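Ticket 637: Obituary notices publishing with survivor list truncated
Product: Stivico Notices, hosted
Reported by: Dissanayake Funeral Home, Skuletmont office
Assigned to: Lutfa Siriwardena
Priority: High
Status: Resolved
Opened: Mar 28, 2025

Reported problem
Family survivor lists are complete in the editor and in the proof PDF, but the public notice page stops partway through the list. The customer supplied one notice where the text ends after the second daughter's husband. The grandchildren, the surviving brother and the paragraph on military service are missing. The service time and visitation block display normally. The customer has a service on Monday and needs the page corrected before then.

Environment
Stivico Notices with the Plenitz import connector enabled. Notices are typed by the family in the Plenitz intake form, then pulled into the editor by the connector. Browser makes no difference; the customer tried two and we tried a third.

Initial checks
Cleared the page cache and republished. No change.
Compared the stored record with the public page. The stored record is complete, so no text has been lost.
Created a test notice by typing directly in the editor. Published in full.
Created a test notice through the Plenitz form, using the same wording. Truncated at the same point.

The fault follows imported notices only. The export log shows a control character (hex 1E, decimal 30) directly after the last visible word. The intake form inserts it when the family uses the "add relative" button more than 6 times. The editor ignores the character and the PDF generator strips it, but the page template treats it as the end of the field.

The photo gallery was also checked as a factor. The test notice was published with the gallery on, then republished with the gallery off. The text was cut at the same place both times.

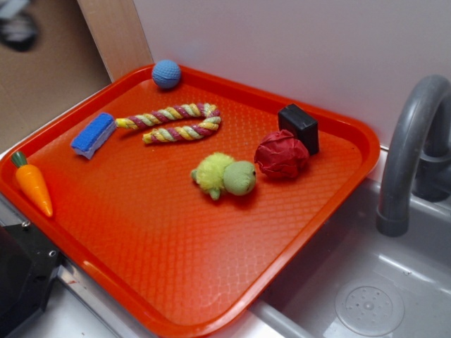
Attachment 1 – orange-red tray with toy carrot, rope toy, sponge and blue ball.

Gallery ruled out. Attachment display and captions work as expected.

Workaround
Open the notice in the editor, select the full body text, cut it, and paste it back with Paste as Plain Text. Save and republish. Italics on the newspaper name and any links to the memorial fund have to be put back by hand. Confirmed on the customer's live notice, which now shows the full list of survivors and the service record.

Fix
Connector filter updated to strip control characters on import. Line breaks and tabs are kept. A search of the customer's archive found 31 published notices with the same character, the oldest from last July. All were cleaned in the stored record and republished. Guest book entries and candle messages are held in a separate table and were not touched.

Notes for the customer
Printed memorial folders were made from the proof PDF and are not affected. Copies sent to newspapers by the email feed use the page template and may have been cut short. Please check any that went out with long family lists – we can resend from the stored record on request.

Follow-up
Plenitz has been sent the log extract and asked to correct the form at their end. The filter stays in place either way.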